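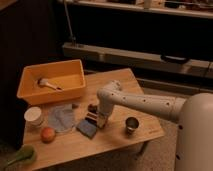

I have had the Stallwood gripper care kit long enough now to have an opinion on it, and since Annelies Mayrhofer asked me twice for that opinion and got a different half of it each time, I thought I would sit down and write out the whole thing. We bought ours last October for the white arm in our practice room, and it has been used every week since. Our arm does tabletop work all day, picking up household things and putting them down again, and household things are harder on a gripper than you might expect. An ordinary table for us has a sponge on it, a crumpled pale blue cloth, a paper cup, a little metal cup with a shiny rim, a piece of round fruit and the orange bin with the scrub brush lying in it. Cloth sheds lint, fruit leaves juice, and sponges come with tiny crumbs that get into every place a crumb can get. Before the kit I was cleaning all this off with cotton swabs and whatever cloth was closest, and I was not doing it very well.

What's in the box

The kit comes in a flat case with a foam tray, and the foam is cut properly, so you can tell right away if something has been left on the table. You get two stiff brushes and one soft one, a small torque driver with four bits, a packet of replacement pads for the fingertips, a tube of grease, a stack of lint-free wipes, and a thin metal gauge for checking that the fingers close evenly. There's also a printed card with the cleaning steps on it, laminated, bless them. Ours lives on a hook by the door and has had coffee on it at least once.

I paid 300 dollars, and I'll admit I put it in the cart and took it out again a few times first. You could put together most of this from a good hardware store for a lot less. What you could not easily get is the gauge and the pads, and those are the two things I use most, so I suppose Stallwood knows what it is doing.

The first go

Veronika Trummer and I did the first service together on a slow afternoon. We parked the arm up over the table, powered it down, put the lockout tag on, and laid out the foam tray on a clean towel. The card says to allow 60 minutes for a first full clean. We needed longer than that, mostly thanks to one pad screw that did not want to come out, and a little bit thanks to me reading the steps aloud and losing my place. These days I can do it well inside the hour with the radio on.

The stiff brushes are wonderful! I can't think of another word. They're narrow enough to get down beside the finger slides, and they pull out the kind of gray felt that collects there when you handle a lot of cloth. The soft brush is for the sensor window and I would keep it for that and nothing else. I have put a dab of red nail polish on the handle so it doesn't wander.

The pads went on without any trouble. They are a little grippier than the ones that came with our arm, and I did have to lower the closing force afterward for paper cups, which otherwise got a waist. If you swap pads, please run your soft items first at a low setting before you go back to your regular program. I learned this on a cup that was (thank goodness) empty.

The gauge

I want to spend a minute on the gauge, because I very nearly never took it out of its sleeve. You close the fingers on it gently, look at the gap on each side, and then you know whether one finger is coming in ahead of the other. Ours was. It wasn't much, but it explained why narrow things standing on end kept getting nudged sideways before they were gripped. I had been blaming the camera calibration for that and had redone it more times than I care to say. One adjustment at the finger mount, another check with the gauge, and the nudging stopped. Annelies, if you only read one paragraph, make it this one.

How I use it now

Every morning it's a wipe of the fingertips and a look at the cable where it bends. On Fridays I brush out the slides and check the mounting screws with the torque driver. The full clean with grease comes every 300 running hours, as it says on the card, and I write it on the calendar in pencil and then in the logbook in pen. If we've had a week with a lot of fruit I do an extra wipe with a barely damp cloth, and I go over it again dry.

I also wipe down the table and the bin while I'm at it. A clean gripper picks up a dirty sponge and there you are again.

What I don't like

The grease tube has a terrible cap. It doesn't seat properly, and I now keep the tube in a sandwich bag so the foam stays clean. A refill packet of pads costs 13 dollars, which is fair enough, but the wipes aren't sold separately and you have to buy the whole consumables set to get more. I've switched to Grirnedley wipes and they do the job every bit as well.

The torque driver is good, but the numbers on the collar are printed very small and pale. I need my reading glasses and the desk lamp both, and our practice room is on the dim side to begin with. A little white paint in the engraving would have fixed it.

I did look at the Heludlow kit before buying. It's a nicer case and the driver is easier to read, but there was no gauge in it, and the pads come in only one thickness. For somebody who handles boxes all day that might be plenty.

Would I buy it again?

Yes, and I'd take it out of the cart fewer times. If your arm works with soft, crumbly or sticky things, I think you'll get your money's worth by the second full clean. Four stars from me, and I'd happily make it five if they'd send me a new cap for the grease.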